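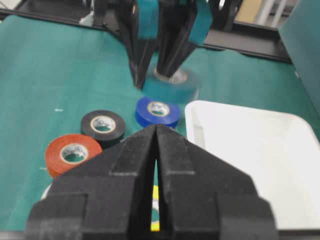

Saturday, bench 2. Entry by Yaryna Zhuravel.

Purpose: to establish whether the revised Drakham planner keeps the two arms clear of one another during the tape roll task.

The clearance margin between grippers was raised to 76 mm and the planner rebuilt. The test was replayed from log 2895. Planning time per cycle was 259 ms, which is acceptable at the present speed.

Perception remains the weaker part. The teal roll is close in colour to the mat and the segmenter merged the two in eight cycles. The red-orange, black and blue rolls were labelled correctly throughout. Wrist images taken during arm movement are blurred and should be excluded from the pose estimate; a speed gate has been added to the Naylor node but is not yet merged.

Outstanding: repeat with the depth channel enabled. Colleagues are asked not to alter the wrist calibration file before then.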